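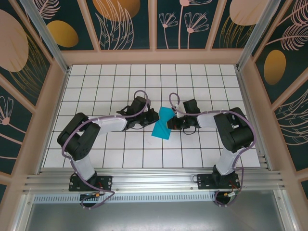 Minttu Koskela wants to know what she's supposed to do with her hands all afternoon, now that the folding table has two arms of its own and neither of them is hers.

1 November 2021
By Imke Albers

I have been turning Minttu's question over for a good while, and I think it deserves a proper answer with some practical advice in it, the kind I wish had been taped to the wall of our linen room at Escombe when the arms moved in last April. We do kitchen cloths, napkins, aprons and covers, and before then every one of them was folded by people standing at a long counter, talking. Now a share of the small flat pieces goes to the tiled table, and the people do other things. Some of those things are nicer than folding, and some are just different, and one or two I could do without! So these are my tips, gathered up from the whole crew, for anyone whose workroom is about to go the same way.

Sort before you feed

The biggest change is that sorting now matters more than folding. When you fold by hand you sort without noticing (your fingers find the torn corner, the wrong size, the tea towel hiding inside an apron) and you toss it to one side and keep talking. With arms doing the folding, all that noticing has to happen earlier, so give it a table of its own and good light. We use three baskets: fit to fold, needs mending, and "what on earth is this." The third one fills up faster than you'd think.

Keep the baskets small, too. We settled on 22 cloths to a basket, which is a comfortable armful, and it means whoever is minding the table gets up and stretches at sensible intervals. Toivo Saarela wanted bigger baskets and fewer trips, and we tried it his way for a week, and his back voted with the rest of us.

One piece on the table, and nothing else

Your coffee cup does not live there. Neither does the lint brush, the pencil, or the stack of finished cloths you meant to carry over to the shelf in a minute. A person folding napkins will work around a coffee cup all day long without a thought, and you get so used to that kind of courtesy from your coworkers that you forget it is a courtesy. Put a little shelf by the door for cups and make it a nice one, with a mat on it, so that people want to use it.

Wipe the tiles at the start of the shift with a barely damp cloth and dry them right after. Grout lines collect lint, and a dark line full of pale fluff is harder to judge a cloth edge against, for your own eyes as much as anything. An old soft toothbrush does the grout beautifully. Go along the lines in one direction, then gather up what you've loosened with a dry cloth.

Pick your colors with the table in mind

A bright turquoise cloth on white tile is a pleasure to look after. You can see from across the room whether it's bunched up or lying straight. White napkins on white tile are a misery to check by eye, and we still do most of those by hand at the old counter, which suits Tuulikki Oksanen very well, as she has folded napkins longer than I have been employed and has views on corners. If you're ordering new cloths anyway, think about ordering a color.
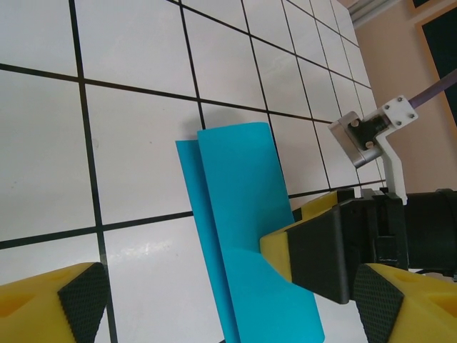

3 minutes left to read

Check the layers, then leave them be

Look at the long edges first. If the lower layer is peeking out along one side of a folded piece, decide whether it matters for where that piece is going. A cloth headed for a cleaning bucket can have a bit of an overlap and nobody will be any the worse. A cloth headed for a guest table ought to be straightened, and that takes one hand and a second of your time once the arms have stopped and the piece is in the finished basket. What I'd ask you not to do is refold everything. We all did it in the beginning, myself included, and for a stretch we were folding each cloth twice, once by machine and once by pride.

Write your standard down where everyone can see it. Ours is a card with two drawings on it, "fine" and "fix," and it ended a good many discussions.

Keep the finger pads clean

Rubber pads with a crosshatch pattern hold fluff the way a boot sole holds mud. Put pad cleaning on the same list as the lint trap and do it with the power off: a dry brush first, then a lint-free cloth. Skip the scented sprays and anything with softener in it. Paavo Vainio does ours before lunch, and he writes his initials on the sheet so the afternoon people don't do it all over again.

Let the stop button belong to everybody

Anyone in the room may stop the table, for any reason, and nobody asks them to explain themselves afterward. Please say this out loud on the first day, and then say it again a month later when there are new faces. The shy ones need to hear it twice. Sleeves rolled, long hair tied back, lanyards off, and hands stay out until everything has come to rest.

About your hands, Minttu

I said I'd get to this. A shift of folding used to be a shift of company, with everyone shoulder to shoulder, and the thing I'd warn any manager about is that people get scattered when the counter empties. One goes to sorting, one to mending, one to minding the table, and suddenly it's very quiet. We moved the mending bench right next to the sorting table, and it helped more than anything on this page. Rotate the jobs as well. Minding the table is dull if you do it all day, and mending is hard on the eyes.

The mending itself has been the happy surprise. Aprons that would have gone in the rag bag are getting new ties, and Toivo has learned a blanket stitch and is insufferable about it. We mended 88 pieces in our best month, where before we'd have managed a handful between loads. There's also the training to think about: ask for it early, ask for it during paid hours, and ask that everyone gets it, including the people who say they'd rather not.

And do keep one day's worth of hand folding on the schedule for each person, if you can spare it. The table will be switched off for cleaning or repair sooner or later, the cloths will keep coming, and you'll want to know where the good corners are. Tuulikki teaches on the napkins. Bring your own thimble if you're going on to mending afterward, as we're down to two.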